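サイト内を検索 キーワードを入力 検索

ホーム 記事一覧 住まいの記録 この場所について お問い合わせ

小型冷蔵庫の保守と電気の使い方に関する覚書

2019年10月

本稿は、単身者用の住居において小型冷蔵庫を長期にわたり使用するにあたり、筆者が実施してきた保守の手順と、その過程で得た所見を取りまとめたものである。

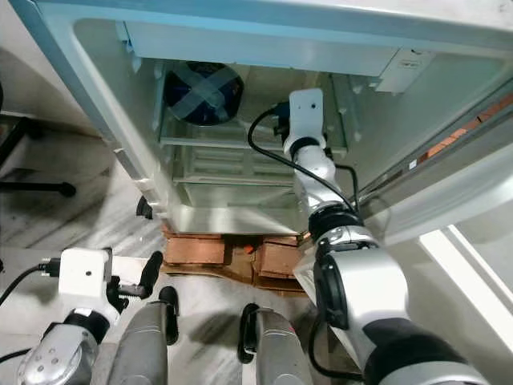
筆者が現在の住居に移ったのは3月のことであり、台所の面積が限られていたため、冷蔵庫は小型のものを選定した。購入先は駅前の家電販売店Sugiyamaである。同店は中古品と新品の双方を扱っており、店頭での説明は簡潔であったが、設置環境に関する助言は有益であった。とりわけ、背面と壁との間に十分な空間を設けること、および直射日光の当たる窓際を避けることの二点については、購入後の運用を通じてその妥当性を確認している。

以下に記す内容は、あくまで一世帯における使用経験に基づくものである。機種や住環境によって条件は異なるため、実施に際しては必ず各製品の取扱説明書を優先されたい。

一 設置場所の選定について

小型冷蔵庫は、その寸法ゆえに家具の隙間や机の下に収められることが多い。しかしながら、放熱を妨げる場所への設置は、消費電力の増加を招くばかりでなく、機器の寿命にも影響を及ぼすものと考えられる。筆者は当初、食器棚と流し台の間に本体を置いていたが、夏季に側面が相当の熱を帯びることを認め、玄関寄りの壁面へ移設した。

移設にあたっては、床面の水平を確認した。旧来の集合住宅では床が緩やかに傾いている場合があり、拙宅もその例に漏れない。脚部の調整ねじを用いて水平を取り、扉を半開きにした状態で自然に動き出さないことを確かめた上で、設置を完了とした。運転音についても、水平を取り直した後は夜間に気になることがなくなった。

なお、床材の保護を目的として、Jandellの敷板を本体の下に用いている。厚みはさほどではないが、脚部の跡が残ることを防ぐ用途には足りている。賃貸住宅においては、退去時の原状回復を念頭に置き、入居の当初から敷いておくことが望ましい。筆者は最初の二か月ほどこれを怠り、床に浅い跡を残した。

二 霜取りの時期と手順

直冷式の小型冷蔵庫では、冷却面に霜が付着することを避けられない。霜が厚くなれば冷却の効率は低下し、庫内の有効な空間も失われる。拙宅では季節ごとに一度を目安とし、梅雨の時期に限ってはこれを一度追加している。

実施の前日までに、庫内の食品をできる限り消費しておく。残った食品は保冷袋に移し、凍結させた保冷剤とともに日陰に置く。筆者が使用している保冷袋はRestsideの製品で、本来は行楽用に求めたものであるが、今日ではもっぱら霜取りの際に用いている。生肉および生魚については、短時間であっても保管に不安が残るため、前日までに使い切ることを原則としている。

続いて電源プラグを抜き、扉を開放した状態で霜の融解を待つ。この間、庫内の底部には吸水性のある布を敷き、床面にも古い浴用タオルを広げておく。融解を早める目的で、湯を入れた器を庫内に置く方法が広く知られている。筆者もこれを行うことがあるが、熱湯を樹脂の棚に直接載せることは避け、必ず布を介している。

刃物その他の鋭利な器具を用いて霜を剥がすことは、厳に慎むべきである。冷却面の内部には冷媒の通る配管があり、これを損傷した場合、修理は困難を極める。かつて筆者が居住していた共同住宅では、共用の冷蔵庫がこのようにして廃棄に至り、以後、台所の壁に霜取りに関する注意書きが貼られることとなった。その文面は今でもおおむね記憶している。

霜が完全に消失した後、水滴を拭き取り、しばらく扉を開けたまま乾燥させる。乾燥が不十分な状態で運転を再開すると、残った水分が新たな霜となる。所要時間は季節によって大きく異なり、8月であれば午前中に終わるところ、真冬には夕刻に及ぶこともあった。

三 清掃に用いる資材

庫内の清掃には、ぬるま湯に中性洗剤を薄く溶いたものを用いる。研磨剤を含む洗剤は樹脂の表面に細かな傷をつくり、そこに汚れが入り込む結果となるため、使用していない。棚板は取り外して流し台で洗い、水気を切った後に戻す。冷えた棚板に急に湯をかけると割れるおそれがあることから、必ず室温に戻してから洗うこととしている。

扉の周囲のゴム製パッキンは、見落とされやすい箇所である。溝には食品の細片や液だれが溜まり、放置すればかびの発生につながる。筆者は綿棒と古い歯ブラシを使い分けているが、力を加えすぎるとパッキンが波打つことがあり、その場合には密閉が損なわれる。密閉の状態は、扉に薄い紙を挟み、引き抜く際の抵抗によって簡易に判断することができる。

臭気への対応としては、重曹を小皿に入れて庫内の隅に置いている。市販の脱臭剤も一時期使用したが、交換の時期を失念することが多く、現在は重曹に統一した。使用後の重曹は排水口の清掃に転用している。

四 庫内の整理

小型の庫内においては、整理の良否がそのまま使い勝手に反映される。筆者は食品を種別ではなく、消費すべき時期によって区分している。早く使うものを手前に、日持ちのするものを奥に置くという単純な方式であるが、これにより廃棄する食品は明らかに減少した。

調味料については、冷蔵を要するものと要しないものを改めて確認し、後者を戸棚へ移した。開封後に冷蔵が必要となるものも少なくないため、容器の表示を都度確認されたい。味噌は冷蔵を続けている。酢と食用油は戸棚とした。蜂蜜については長らく冷蔵していたが、固まって使いにくく、これも戸棚に移して支障はない。

また、作り置きの惣菜を入れる容器はDerusの角形のもので統一した。従前は空き瓶や形の異なる容器を混用しており、積み重ねることができず、奥の品を取り出すたびに手前の品をすべて出す必要があった。角形に統一して以後、扉を開けている時間も短くなったように思われる。蓋には内容と日付を記した紙を貼ることとしているが、紙が剥がれにくい容器と剥がれやすい容器があり、この点については今後も検討を要する。

五 電気の使用について

電力の使用量に関しては、簡易な計測器を用いて33日間の記録を取った。本稿に詳細な数値を掲げることは差し控えるが、温度設定を「強」から「中」に改めたことによる減少は、設置場所の変更による減少を下回るものであった。すなわち拙宅の条件下では、設定よりも放熱の改善が効果を示したこととなる。測定期間中の気温が一定でなかったことから、厳密な比較とは言い難い点を付記する。

電源については、延長コードおよび多口の分岐を避け、壁のコンセントに直接接続している。プラグの周囲に溜まる埃は火災の原因となり得るため、霜取りの際に併せて乾いた布で拭き取る。冷蔵庫の背面は日頃目に触れない場所であり、定期の作業に組み入れておかなければ点検の機会を逸しやすい。

六 長期の不在に際して

帰省等により住居を3日以上空ける場合には、傷みやすい食品を事前に処分し、温度設定を「弱」としている。より長期に及ぶ場合は電源を切り、庫内を空にした上で、扉を少し開けた状態に保つ。扉を閉じたまま運転を停止すると、内部に湿気がこもり、かびと臭気の原因となる。扉が自然に閉じることを防ぐため、筆者は折り畳んだ布を蝶番と反対の側に挟んでいる。

昨年の帰省の折にはこの処置を失念し、帰宅後の清掃に半日を費やした。以来、出発前の確認表に冷蔵庫の項を加えている。確認表にはこのほか、ガスの元栓、浴室の換気、郵便物の転送等を記載しているが、これらについては別稿に譲る。

次回は、同じく台所に置いている電気炊飯器の内釜の手入れについて記す予定である。

前の記事 次の記事 ページの先頭へ

当サイトでは、利便性の向上のためクッキーを使用しています。閲覧を継続された場合、クッキーの使用に同意いただいたものとみなします。 同意する 詳細を見る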